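Parell halts sidewalk robot trials after fault in joint detection

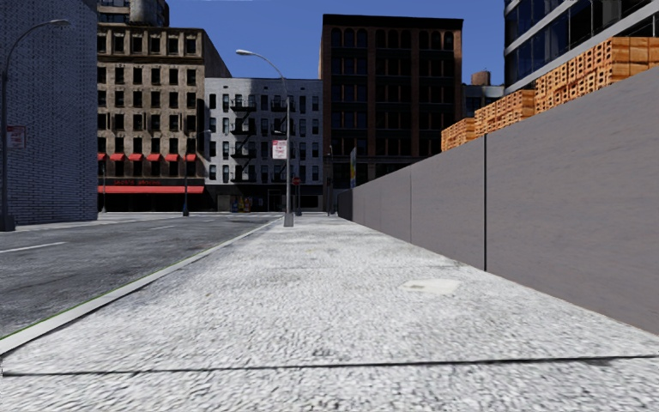

Simulated sidewalk with an expansion joint in the foreground, a curb and road on the left and a wall on the right.

Parell has suspended street trials of its sidewalk delivery robot after a software fault caused units to brake hard at expansion joints in the pavement. The company said the stop applies to all robots running the January release of its navigation software, supplied by Branard.

The fault was found in simulation. Of 2,732 test runs on straight city blocks, 292 ended in an emergency stop with no obstacle in the robot's path. Most of the stops were logged within one robot length of a joint. In a smaller group of runs, the robot steered toward the curb before braking and came to rest with a front wheel past the curb edge.

Parell classed the second behavior as a safety matter and withdrew the release the same afternoon. No injuries have been reported.

According to a fault notice sent to operators, the ground classifier read thin dark lines running across the sidewalk as a drop in level. The error was more frequent on coarse, speckled concrete, where the confidence score for flat ground was already low. Stains and light patches on the surface did not trigger a stop by themselves but raised the rate when a joint was close by.

The previous release used a depth check to confirm any drop before the brakes were applied. Branard moved that check to a later stage to shorten processing time. The brake command could then be issued before the depth result arrived, and the later result did not cancel it.

The curb error has a separate cause. When a wall runs along one side of the sidewalk, the planner shifts its path away from it. With a false drop reported ahead, the planner looked for clear ground on the open side and did not apply the curb margin.

Branard has restored the depth check to its earlier position and made the curb margin a fixed limit. The revised software must complete 2,000 simulated runs without a false stop or a curb crossing, followed by 1,000 runs on the closed track at Ludstead.

Operators have been told to return to the previous release and keep robots at walking speed. Harb, which handles field service for the fleet, will check brake wear on units that recorded repeated stops. Parell has not given a date for resuming the trials.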